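Climascombe Institute of Household Services
Unit 4: Care and Operation of Top-Loading Washing Machines
Course instructor: Eyerusalem Nigatu
Handout 2, to be read before the practical session

4.1 Scope

This unit covers the routine operation of a top-loading washer by one person. Front-loading machines and commercial extractors are treated separately in the Flelau module. Students are expected to know the sorting categories from Unit 3 and to bring the completed load sheet to the laundry room.

4.2 Before loading

Open the lid fully until it stands upright and stays in place without being held. A lid left partly open may drop onto the hands. Check the tub for small items left from an earlier load, including coins, hairpins and buttons. Run a dry cloth along the inner rim, where lint and detergent residue collect.

Place heavy items first and distribute them evenly around the tub. Towels and sheets should not be wound around the center. Garments with zippers are closed and turned inside out. 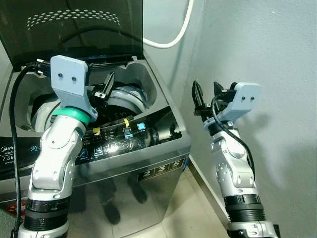 Figure 4.1. Top-loading washer with the lid raised. The control panel runs across the front of the machine, ahead of the tub opening.

4.3 The control panel

Read the panel from one side to the other before pressing any button. Symbols differ between manufacturers, and students should consult the manual for the machine assigned to them. For mixed cotton loads, the standard setting in this course is a 40-minute cycle at the medium water level. Any other setting must be entered on the load sheet with a reason.

Panels are wiped with a soft cloth, slightly damp. Scouring powder and abrasive pads are not permitted on glossy or stainless-steel surfaces. Steel fronts are wiped in the direction of the grain and then dried.

4.4 After the cycle

Remove the load promptly. Leave the lid open until the tub has aired, and wipe the rim and the underside of the lid. Report unusual noise, leaks or error codes to Chi-keung Yen at extension 789. Do not restart a machine that has stopped during a spin.

4.5 Required reading

Lau, Textile Care for the Home, chapter 2.
Vonano Laundry Workbook, exercises on load balance.

Completed load sheets are due at the start of the next class meeting.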